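Broltamcombe shop, bench notebook
April
Hide glue, batch 946, second round

Start 7:40 a.m. Shop cold, door to the yard had been open for the timber delivery. Thermometer by the bench slow to come up, so first joints delayed until mid-morning.

Carrying on from the last entry. Question is still whether batch 946 can be used for the crossbanding on the Van der Linden sideboard or whether it goes on the shelf for rub blocks and case repairs. First round was inconclusive. Two of the rubbed joints let go along the glue line when clamped in the vise and pushed by hand, the rest broke in the wood. I had put the failures down to glue. Having looked at the pieces again under the lamp I think the edges were poor. Both have a faint hollow toward one end and the glue in the hollow is thick and glassy. So that round tells us more about my planing than about the batch.

Repeated today with edges shot on the long board, checked against each other with light behind, and not touched by hand afterward.

Mixing

200 g dry granules, cold water to cover, left overnight in the glass jar with the lid resting on. Same water as before, from the workshop tap, drawn and left to stand. Granules had swelled evenly by morning, no hard centers when pressed with the stick. Free water on top poured off and kept. Transferred to the inner pot of the Grudell, water jacket filled to the line.

The Grudell still overshoots. Set the dial where Milan marked it in pencil and it went well past before the thermostat clicked out, then drifted back. Once it has cycled a few times it holds acceptably. Suggest that whoever uses it first in the morning switches it on with only water in the jacket and puts the inner pot in later. I did this today and the glue never went above the range. Should be written on the lid.

Skin formed on the surface within the first hour. Lifted off with the stick and discarded. Lid with the cut-out for the brush helps, but the cut-out is bigger than it needs to be. A scrap of damp cloth over it was enough.

Consistency off the brush: runs in a steady thread, breaks to drops at the end. Slightly thick for veneer, right for rubbed joints. Thinned the veneer portion with some of the saved soak water, a spoonful at a time, stirring between. Did not measure it, which is a fault, see below.

Gel point

Small sample in a glass, thermometer in it, tilted every so often until the surface no longer moved. First sample stopped moving at 41 C. Repeated with fresh glue from the same pot and got the same reading. This is higher than I would like for crossbanding and explains why it feels quick. The old batch was more forgiving, but I have no figure for it. Nothing written down by either of us, and the bag is gone.

I note that the glass itself is a heat sink and the sample at the wall gels before the middle. The reading is good for comparing one batch with another using the same glass and not for much else. The glass is on the shelf over the sink with a strip of masking tape on it. Please do not drink out of it.

Rubbed joints

Beech to beech, poplar to poplar, and one mixed pair. All edges warmed on top of the pot housing before glue went on. Brushed both faces, brought together, rubbed lengthwise until the joint grabbed, then left standing against the wall on edge with no clamp.

Beech: grabbed very fast. Barely managed the strokes on the first pair before it locked, a little out of line. The next was better, worked quicker and used more glue. Squeeze-out continuous on both sides.

Poplar: easier. The wood seems to take water out of the glue more slowly than I expected, or else it was simply warmer by then. Cannot separate the two from today's work.

Mixed pair: ordinary. No comment.

Left the lot until after lunch before handling and will not break any until tomorrow. The first-round joints were broken the same afternoon and I now think that was too soon, another reason to set those results aside.

Flirkuline addition

Milan Timmermans brought the tub of Flirkuline over from the finishing room. It is the white granular stuff he has been putting into his glue to slow the set. His practice is to add it by eye. I asked for a number and he said 2 percent by weight of dry glue would be near what he does, but he has never weighed it. Used that.

Weighed on the small scale, added to a separate jar of the same hot glue, stirred until clear. Dissolved without trouble. There is a slight smell that goes away after a few minutes with the lid off.

Effect on gelling is plain. Did not get a clean gel reading, as the sample went syrupy and stayed that way for a long stretch, with no clear moment when it stopped. Eventually it did not move on tilting but a stick still passed through it easily. I have not recorded a temperature for it. Any number I wrote down would be a guess at where to draw the line.

Effect on tack is also plain, and goes the wrong way for rubbed joints. The beech pair made with treated glue slid about and would not grab by rubbing alone. Had to be clamped. This is fine if one knows in advance. For anything assembled with clamps, such as the sideboard carcase, the longer open time is worth having. For rub blocks it is a nuisance.

Milan's view is that the treated glue holds as well as the untreated once it has dried out fully. Mine is that we should break some and see. Set aside one treated pair for each wood, marked F on the end grain.

Still to find out: what it does in damp. The stuff appears to keep hold of water and I would not want it in a joint that will sit in an unheated room. The Van der Linden house is heated all winter, so perhaps of no importance on this job.

Veneer trial

Offcuts of the walnut, laid with the hammer on a poplar ground. Ground sized the day before with thin glue and toothed after drying. Veneer damped on the face side with a sponge, very little.

Untreated glue: laid one piece straight, one piece crossbanded. The straight piece went down well and needed the iron at one corner only. The crossbanding was a struggle. By the time the miter was cut and the waste lifted the glue under the end had gelled, and it took the iron twice to get it moving. Second ironing left the veneer wetter than I want it. Expect the miter to open as it dries. Will look tomorrow.

Treated glue: longer to work, as expected. Hammer had to be kept at it for much more time before the edges would stay down, and one edge curled up again behind me. Put a strip of paper and a caul over it with two clamps. Tapped with a fingernail after an hour and it sounded solid everywhere except a patch near the knot. Slit the patch along the grain, worked in fresh glue with the thin knife, pressed down.

An intermediate dose may be the answer for the banding. Half of what was used today would be the obvious next step. The trouble is that the thinning with soak water was not measured, so I do not know how much of the difference is down to the Flirkuline and how much to the veneer portion being thinner. Next time weigh the water. Both jars to be thinned from the same cup.

Iron: the sole has a burr on the left side, toward the tip. It left a faint line in one of the walnut offcuts. Stoned it off with the fine stone, checked with a fingernail, acceptable. Milan says it has been like that since the stair job.

Brushes

The round brush with the wire ferrule is shedding rust into the glue. There are small brown specks in the squeeze-out on the beech and I first took them for dirt in the batch. They are not in the jar. Cut the wire off and bound the brush with linen thread, which held for the afternoon. We should buy the ones with no metal at all.

Storage

Leftover untreated glue poured into the shallow tray, gelled in the fridge, to be cut into cubes tomorrow. Treated glue in the squeeze bottle, also fridge, marked with F and the month. The dry stock of 946 is in the tin with the tight lid, on the top shelf away from the sink. The paper sack it came in was open at one corner and I would not trust it in this building.

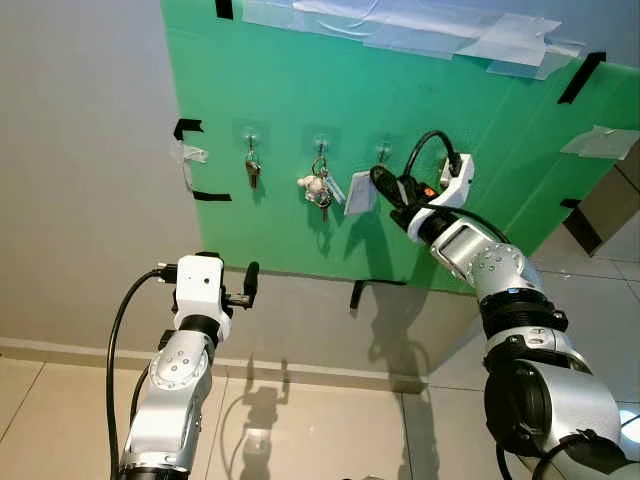
Key board. Key on the left hook.

Small items

Spokeshave iron needs regrinding, not urgent.

Light over the long bench flickers when the extractor starts. Has done so before. Different circuit would be better.

Timber delivered this morning is stickered at the back, not yet checked for moisture. Two boards have end splits that run farther in than the yard's paint. Taking those for the drawer runners.

Clamps: three of the bar clamps have dried glue on the threads. Soaked in hot water at the sink, cleaned with the brass brush, dried on the pot housing, waxed. The rest look all right.

For tomorrow

Break the beech and poplar pairs, untreated first. Note for each one where it failed and keep the halves together with string.

Break the F pairs after that, same vise, same person pushing. The vise method is crude. If the difference between treated and untreated turns out small we will not see it this way and will need a lever with a weight on it. There is a length of angle iron under the stairs that would do.

Look at the miter. Look at the slit patch.

Ask Van der Linden whether the top is to have the banding mitered or butted at the corners. The drawing shows one thing and the letter says another. If butted, most of the hurry goes away and plain 946 will do as it is.

Second jar with Flirkuline at half dose, water weighed.

Pot off 5:15 p.m., jacket drained.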